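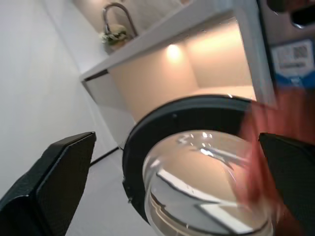

Dougal Lindsay has been pastor of the Kallia Fellowship in Rokdale for five years. Before that he drove a delivery van and led a house group in his front room. He still takes the house group.

"We began with 30 people and a rented hall," he says. "The heating came on when it wanted to. We sang with our coats on."

The fellowship now has 160 members and its own building on Dalgleish Road, a former carpet shop. Most of them live within walking distance. A few come over from Fellerura by bus, and the morning service starts late enough for them to get there.

I asked him what he looks for in someone who wants to lead.

"Whether they visit people," he says. "Plenty can stand up and speak. I want to know if they went round to see the man who stopped coming in October. If they did, I'll teach them the rest."

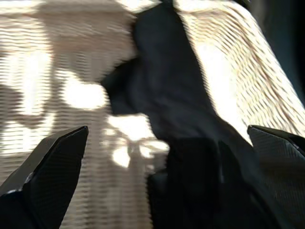
The teaching happens every fortnight in the evening. Those on the course read through one of Paul's letters together, then each prepares a short talk and gives it to the others. Lindsay says he gives his comments in private afterwards. Three of the people who have finished the course now preach once a month, and another runs the youth group.

He did not have this kind of training himself. "I was handed a Bible and told I was on next week. I spoke for 50 minutes and said very little. An older deacon took me home, gave me soup and went through my notes with a pencil."
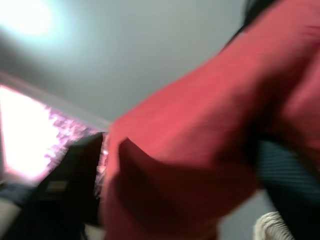 Pentecost is the service he most enjoys preparing. The church reads Acts 2 aloud in as many languages as its members can manage, and people are asked to wear something red. He is also hoping for a new cloth for the communion table. He would like it the red of the fabric in the photo here, close to coral where the light hits it and dark crimson in the folds. The old one has faded to pink.

The building appeal stands at £583, and the roof comes first. After that he wants a ramp at the side door. "We've got two members in wheelchairs and they come in through the kitchen," he says. "They don't complain about it, but I'd like them to come in the same way as everyone else."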